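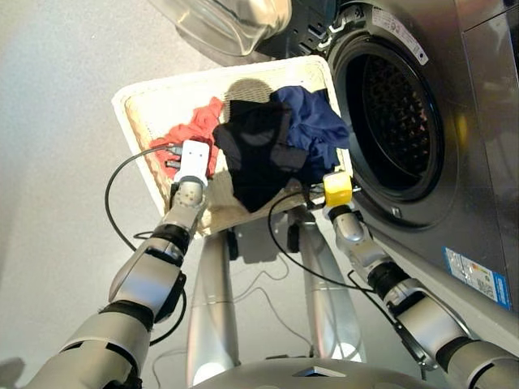
Plodarwood Opens Its Second Neighborhood Laundry Room, With Space to Sort, Fold and Take Your Time

Aug 21, 2025

Plodarwood, the family-run company that has been looking after shared laundry rooms in apartment buildings for a good many years now, is very happy to announce the opening of its second walk-in laundry room, on the ground floor of the Mahmoud Building. The new room covers 925 square feet and is open to everyone who lives in the building as well as to neighbors from the surrounding blocks, who have been asking us (kindly, and quite often!) when they would be able to come in with their baskets.

Anyone who has used our first room at Grivis Court will find plenty that feels familiar. The front-loading machines are back, and so is the open floor in front of them, wide enough to set a full basket down by the door of the machine and load straight from it without bumping into the person next to you. That bit of floor was the single most requested thing in the comment book at Grivis Court, where the machines were set a little too close to the folding tables, and we have been thinking about it ever since.

"People think of laundry as the washing, but most of the work is in the carrying and the sorting and the bending down," said Garba Edet, founder of Plodarwood. "My mother did ours in a hallway with a basket on the floor, reds in one pile and the dark things in another, and she would have loved a bit of room to turn around in. I thought about her a great deal when we were deciding where everything ought to go, and I hope she'd approve of the shelves."

The shelves Mr. Edet mentions run along the wall across from the machines and were built by Bullent, the carpentry shop that also made the benches at Grivis Court. They are low enough that a heavy load doesn't have to be lifted very far, and deep enough for a good-sized woven basket to sit on lengthwise. Visitors are welcome to bring their own baskets and bags, and there will always be a few spare ones by the entrance for anybody who arrives with an armful.

Sorting help for new arrivals

During the opening weeks a member of the Plodarwood team will be on hand each morning to help with the machines and to answer the questions that come up for all of us sooner or later: whether a new red shirt can go in with the navy and the black (wash it by itself the first few times, please), how full is too full, and what to do about a care label that has faded away to nothing. A printed sorting guide, put together with suggestions from our regulars at Grivis Court, is free to take home.

We'd also like to pass along two small requests from the people who keep the rooms in order. Please check pockets before loading, and please leave the machine door open when you've finished so that the drum and the rubber seal can air out. It makes a real difference to how fresh the next person's clothes come out.

Memberships

Residents of the Mahmoud Building may use the room with their existing door key and pay by the load. Neighbors can sign up for a Plodarwood membership at the front desk, and memberships bought at either location are good at both. Grivis Court now has 1,099 members, a number that still makes us smile when we remember how quiet the first few months were, and every one of them can start using the new room right away with no extra paperwork.

Extended evening hours are planned for December, when blankets and guest bedding tend to arrive all at once.

About Plodarwood

Plodarwood designs, furnishes and cares for shared laundry rooms in residential buildings. Questions about the new room, group visits and membership may be left at the front desk of either location, where somebody will be glad to call you back.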